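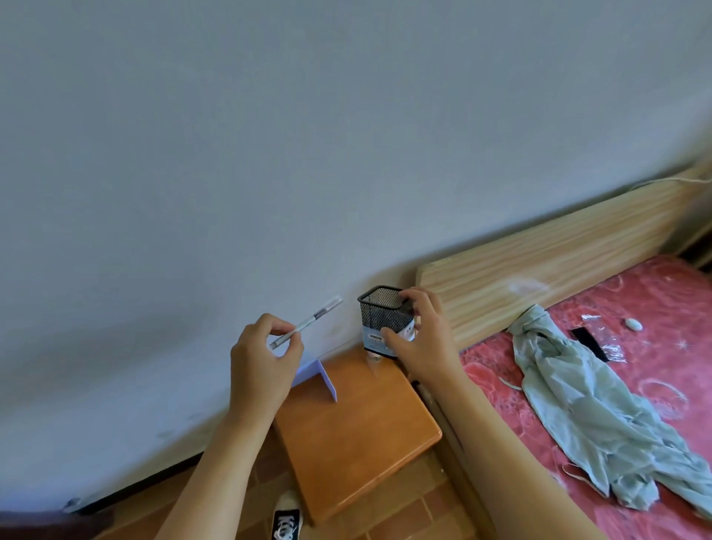

Iron gall ink, third batch – notes for the Bokwood binder

2021-01-11

Strained it this morning and it is BLACK. Well, it goes down a sort of weak gray-brown, like cold tea with something wrong with it, and then you look away to wipe the nib and when you look back it has gone properly dark. I wrote the alphabet four times just to watch it happen. Batches one and two never did this. Writing it all down before I forget what I changed.

What went in

Galls: 80 g, the blue-green Aleppo ones, picked over by hand. I threw out everything with a wasp hole in it this time. The holed ones are lighter and paler and I'm now fairly sure they were half the trouble with batch two, which was made out of whatever was left at the bottom of the bag.

Rainwater from the barrel, filtered through a coffee paper. Tap water here is hard enough to scale up a kettle in a week and I didn't want to give the iron anything else to react with.

Ferrous sulfate: half the weight of the galls. The crystals should be pale green. Mine had a few rusty crumbs around the lid, so I sieved those out and they've gone in the garden.

Gum arabic: 10 g, in lumps, dissolved overnight in a little warm water and then pushed through a stocking. Do not skip the stocking. There was bark in it.

One clove. Touran Ghorbani swears by a clove against mold and I have no evidence either way, but the jar smells wonderful.

What I did

Crushed the galls in a cloth bag with the mallet. Coarse, pea gravel down to sand, with some dust. Batch one I ground to powder in the old coffee mill and it was misery to strain, a kind of brown mud that blocked everything, so coarse is the way from now on.

Soaked them for 72 hours in a covered jar on the shelf over the radiator, stirring whenever I walked past. No boiling. That's the big change. Both earlier batches were simmered because the recipe I had copied out said to, and Touran said try one cold, it's slower but you get a cleaner liquid. She was right, it poured off the color of strong whiskey with hardly any sludge.

Strained twice through muslin, then once through paper. The paper took most of an evening. Squeezing the muslin makes it cloudy, so let it drip and go do something else.

Iron in next, stirred with a glass rod. This is my favorite part! The whole jar turns from amber to ink in the time it takes to say so. Gum after that, a spoonful at a time, testing on scrap between spoonfuls. I stopped when the line held its edge and still flowed. There's a little gum left over in the egg cup in the fridge, labeled, please don't throw it out.

Bottled with the lid loose for now.

Nibs

Tried three. The Brusetero school nib is the best by a mile, stiff and a bit scratchy, and it lays down just enough. The pointed flexible one floods on the downstroke and leaves a shiny ridge which takes forever to dry. Might suit a gummier ink. The old broad nib with the rust on it was a mistake, it dragged and then spat, and there is now a constellation on my left cuff. That won't be coming out, which I suppose says something good about the ink.

Rinse the nib every few lines. This stuff is acid and it will eat plain steel if you leave it to dry on. I forgot the Brusetero during lunch and there was already a bite out of the shine. And absolutely not in a fountain pen, not even the cheap one, not even to see.

Paper

Flultwood laid, the cream: beautiful. Crisp edges, no feathering, hardly anything showing on the back. It's sized with gelatin and I think that's the reason.

Flultwood wove, the white: nearly as good, slight fuzz on the crossbars of the t's.

Copier paper: hairy. Every stroke looks like a caterpillar.

The brown wrapping paper from the parcel: surprisingly nice, and the color settles into a warmer black. I'd happily write labels on this.

One sheet of the old ledger stock that Touran found behind her shelves: took the ink as though it had been waiting for it. We only have the one, so I wrote small.

Fading test

Same as with batch two. Strips of the cream laid with five lines on each, all written with the same nib. Half of each strip is covered with foil, and the covered end has the batch number in pencil. One strip lives in the drawer as the control, one is up in the window upstairs, one is in the kitchen where it gets steam and grease and general life. I'm leaving them until February and then comparing. Batch two had gone distinctly brown by then in the light, with a yellow halo, and I'd love to know if the cold soak makes any difference to that.
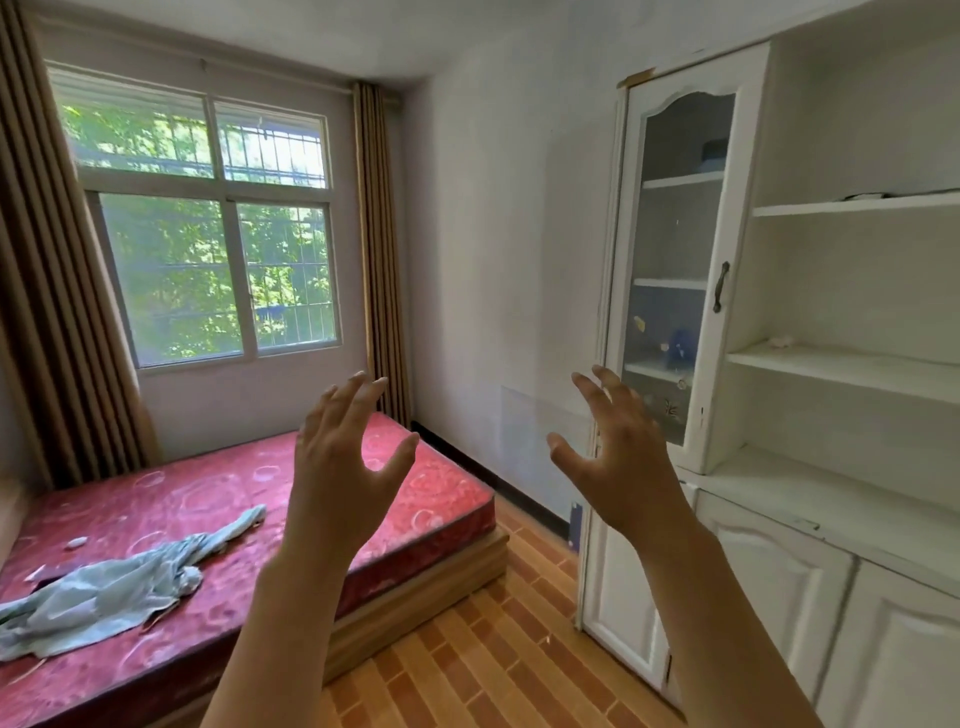
The back bedroom, with daylight from the window.

Things to sort out

The iron. Touran thinks I'm still heavy on it, and that the halo in batch two was spare iron with no tannin to hold on to. Makes sense to me. For batch four I'd like to keep everything else identical and bring the iron down in steps, little jars, one strip of paper for each. I need more small jars with lids that aren't metal. The metal lid from batch one has holes in it now – real holes, you can see daylight through them.

Local galls. I have a paper bag of marble galls from the oaks along the canal and they're much weaker, going by the taste (you touch a crumb to your tongue and it turns your mouth inside out, the Aleppo ones much more so). Probably needs double the weight. Would be lovely to have one ink in the binder that's all from within walking distance, apart from the gum. Cherry gum? Somebody must have tried it. Ask.

Wine instead of water. Several of the old recipes say white wine and I would like to know whether it does anything or whether they just didn't trust the water. A small jar, cheapest bottle.

Logwood. A pinch would give some color on the pen before the black comes up, so you can see what you're writing. Not sure I want it. I like the delay.

Labels for the bottles: batch, date of straining, ratio, initials. Batch one says "INK" and nothing else, and I have had to work out what it was from the stain on the recipe card.

Touran has the other bottle and is going to rule up some music paper with it. Ask her how it behaves in the five-line pen, and get the funnel back.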